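Guides > Living Room > Sofas & Cushions

We use cookies to remember your settings. Accept / Manage

Getting a Pale Sofa Looking Fresh Again
by Mwende Lema

I love a cream sofa. I really do! Mine has been with me through two apartments and one very muddy dog, and it still gets compliments, mostly thanks to a little routine I do before people come over. It takes 30 minutes the first time and a lot less once you get the hang of it.

What you need: a vacuum with the soft brush, a lint roller, a clean white cloth, and your pillows.

Step 1. Clear it off
Everything comes off the sofa, throws included. Vacuum the seat first, then push the brush down into the gaps (I found 3 hair ties and a library card last time). Go over the arms with the lint roller.

Step 2. Wake up the pillows
My favorite part! Hold each pillow by two corners and give it a good shake, then turn it and do the other two. Punch the middle from both sides - really go for it - and pinch the corners back out. If the filling has clumped, work it apart with your fingers through the cover.

Step 3. Set the first pillow
Start with one plain square and stand it up against the sofa, leaning back a touch. White on cream looks so calm, especially over a gray carpet, and a bit of puckering along the top edge is fine. I like it better than a pillow that's been ironed flat.

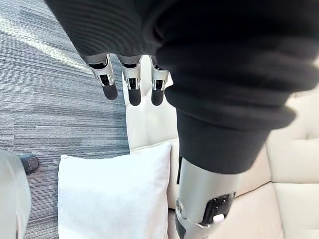
Step 4. Build out from there
Add a second pillow only if the seat is long enough for somebody to sit down without moving it. I use a nubby oatmeal one called Ondieki on the far end and fold a throw over the arm.

Step 5. Finish the floor
Vacuum the carpet last, pulling toward you in long strips, and get right up under the front of the sofa where the crumbs go. Then make some tea and sit on the thing!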